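Why Do Cables Tangle, and Why Do Baskets Have Holes?
Home Science for Ages 8 to 11

A room that needs tidying contains two kinds of problem. The first kind is made of solid things: boxes, blocks, shoes. A solid thing stays the same shape when it is picked up. The second kind is made of long, bendy things: string, yarn, headphone wires, charging cables. A bendy thing changes shape every time it is touched. This page explains why the second kind takes longer to put away and what sort of container suits it.

What is inside a cable?

A cable is metal wire with a soft cover. The metal is usually copper. Copper lets electricity pass through it easily, and it bends without snapping. The cover is called insulation. Insulation is plastic or rubber, and electricity does not pass through it easily. It keeps the electricity in the wire and away from fingers.

Some cables contain one wire. Many contain two or more, each in its own cover. The covers often have different colors so that people can tell the wires apart. On many small battery-powered devices, red marks the positive wire and black marks the negative wire. The part at the end that joins to something else is called a connector. A connector is shaped so that it fits its partner, and many fit only one way around.

Why does a cable form loops?

A cable that has been wound up for a long time keeps some of the bend. This is called memory. When the cable is put down, the bend comes back and the cord curls into loops instead of lying straight.

Twist makes loops too. Hold a piece of string at both ends and turn one end many times between your finger and thumb. Now bring your hands closer together. The middle of the string jumps sideways and wraps around itself. The string was storing the twist, and making a loop is one way to let it out. 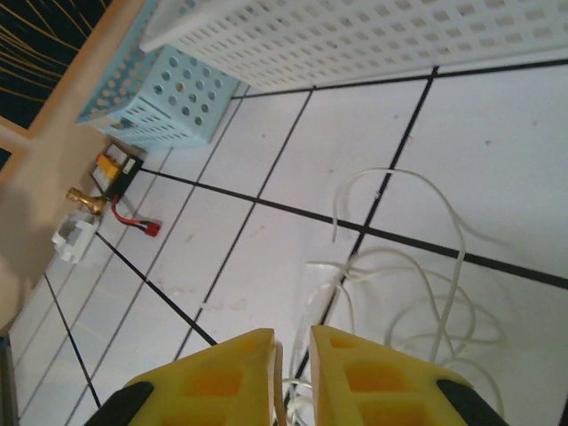 Photo: Zamfir picture library

The white cable on the tiles has several loops, and they overlap. An overlap is not yet a knot. A knot needs one more step: an end of the cable has to pass through a loop. If a pile of cable is pushed, shaken or dragged, the ends move, and sooner or later one may go through. Long cables tangle more easily than short ones, and thin, bendy cables more easily than thick, stiff ones.

Near the wall there is a shorter wire, red and black, with a red plug connector at its end. Short wires have less length to make loops with.

How to untangle a cable

1. Ask an adult to unplug the cable at both ends. Never work on a cable that is plugged in.
2. Lay it on a flat, clear surface.
3. Find one end.
4. Loosen the pile by pulling the loops gently outward. Do not pull the ends. Pulling the ends makes a knot tighter.
5. Pass the free end back through each loop, one at a time.
6. Coil the cable in wide circles, and fasten it with a soft tie. Tight bends can break the copper inside, even when the cover looks fine.

Why do baskets have holes?

Both baskets in the photo are perforated. Perforated means made with holes. The large white one has small square holes in a regular grid. The smaller light-blue one has round holes in rows, with rectangular slots lower down.

Holes do several jobs. They let air move through the basket, so damp things inside can dry. They save plastic, so the basket weighs less. They can also let you see a little of what is inside — useful when there are several baskets on a shelf.

Holes have one disadvantage. Thin things can poke through them. A loose cable end can slide through a hole, and then the cable is tangled with the basket as well. Coil and tie the cable before it goes in.

Try it: the shaking test

You need a piece of string as long as your arm, a piece three times as long, and a box with a lid. Put the short string in the box, close the lid and shake it while you count to 20. Open the box and look for knots. Write down the result. Do this 3 times, then repeat with the long string. Keep the shaking the same each time — if you shake harder for one string, the test is not fair.

Words to know

Connector: the part at the end of a cable that joins to something else.
Insulation: a cover that electricity does not pass through easily.
Memory: the bend a cable keeps after being wound up.
Perforated: made with holes.

Next page in Caltis Home Science: Why Floor Tiles Have Lines Between Them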